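Where Does the Water Go? Laundry Water Use in Shared Housing at Plernwood

Final report, spring term

We started this project because of an argument over a water bill. Two of us live in Plernwood, the big student housing block on the north side of town, and the bill had gone up again with no explanation. Everybody blamed long showers. We had a hunch it was the laundry, and since our course asked for a topic from daily life that could be measured, we had our topic!

Our question was simple: how much water do students in shared housing use for washing clothes, and how much of it could be saved without buying anything new?

What we did

We asked residents to keep a laundry diary for three weeks in February. Each person wrote down the time of the wash, the program, how full the drum was (quarter, half, three quarters, full) and why they were washing at that moment. We got 108 usable entries from 39 people, which was far more than we had hoped for. A few diaries came back with coffee on them and one had a very nice drawing of a sock.

For the amounts of water we used the program tables in the machine manuals. We also checked them ourselves by running the outlet hose into buckets on the bathroom floor of one apartment. The buckets and the manual agreed well on the cotton program and not so well on the quick one, where we kept getting more water than the table said. We repeated it and got the same thing, so we used our own number there.
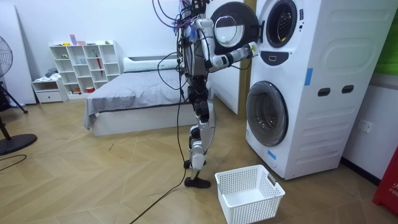
Department of Household and Environmental Studies, Brirnonby College

What we found

The biggest surprise was how empty the drums were. Nearly 8 out of every ten loads were half full or less. Most machines in the building don't weigh the clothes, so a half load gets almost the same water as a full one. When we put the diary entries together it was clear that drum filling mattered much more than which program people picked.

The reasons column turned out to be our favorite part. People hardly ever wrote "basket full." They wrote "need black shirt for work," "gym stuff smells," or "roommate was out so machine was free." That last one came up again and again. In apartments where people share a machine, a free slot feels like something you have to grab, even with only a few things to wash.

We also compared Plernwood with Sutard, an older building where the machines are in the basement and you book a time on a paper list. Only a few people there filled in diaries, so please read this part with care, but their loads were fuller. Our guess is that carrying a bag down four flights of stairs makes you wait until it's worth the trip. We would love for another group to test this properly with more people.

Trying out a shared load

In the last week, 3 apartments agreed to try something we called the Fashola basket, after the street we were standing on when we came up with it. Each apartment put one common basket next to the machine for towels, sheets and kitchen cloths. Whoever was about to run a small load topped it up from the basket. Two of the apartments liked it and are still doing it. The third gave up after a red kitchen cloth got into a white wash – we have since added a note about colors to the instructions.

What we would do differently

Three weeks is short, and February is a month of thick sweaters. A second round in early summer would make the numbers much stronger. We also forgot to ask about drying, which several people brought up on their own, and we should have printed the diary on thicker paper. The hose test needs at least two people and a lot of towels, so plan for that if you want to repeat it.

Our diary form and the bucket measurements are in the appendix, and other groups are welcome to use both.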